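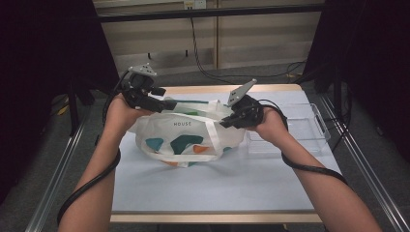

Two hand-held grippers over a table.

Letters to a sentencing judge should be public, and the county court in Moston should stop sealing them by default.

Before Fletcher McAlister was sentenced in February for threatening a poll worker, the judge received 10 letters on his behalf. The defense quoted from six of them in open court. The public can't read any of them in full. He got probation and a fine of $2,550.

I have no quarrel with the sentence. I wasn't the judge, and I didn't read the letters - which is my complaint. If a letter helps decide whether a man goes to jail, the people he threatened should be able to see what it says.

Tegan Tautahi, his lawyer, argues that friends and relatives will stop writing if their names get out. Some will. The court can black out home addresses and anything about a person's health. It already does that with victim statements.

A petition asking for the change has 708 signatures. The judges can adopt it by local rule, without waiting on the legislature. They should put it on the agenda for their next meeting and take comments from both sides.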